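# Vornwood room notes - laundry corner and drinks shelving

Last edited Sat 17 July. Replaces the June version.

## What this covers

These notes list the two parts of the Vornwood room that come up most in the Silura records: the washing machine and the drinks shelving. There are 110 entries, stored as plain text.

## Laundry

The washer is a front loader in dark grey, logged as "washer 1" to match the sticker on its front. Clothes are entered by colour and general type - navy garment, grey fabric item - and creased or folded pieces get no separate code.

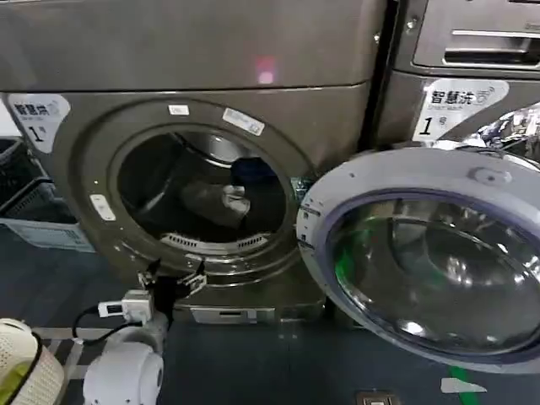

Door position goes in its own column, as open or closed. Entries made before June left this blank and have not been filled in.

## Shelving

Bottles stand in rows on white wire shelves, grouped by colour. Use the plain colour words: orange, red, green, yellow. Pale yellow and cream share one code. Small silver and grey items at the far end go down as "other" - please don't guess at the contents.
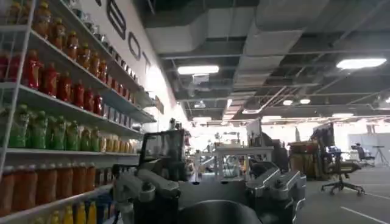 ## Known gaps

- No brand names are recorded.
- 2 entries have the wrong shelf level.

Print this page | E-mail this page

40 shares | 2 comments

Related items

Tridora kitchen notes
Sheehan wardrobe list
Silura colour codes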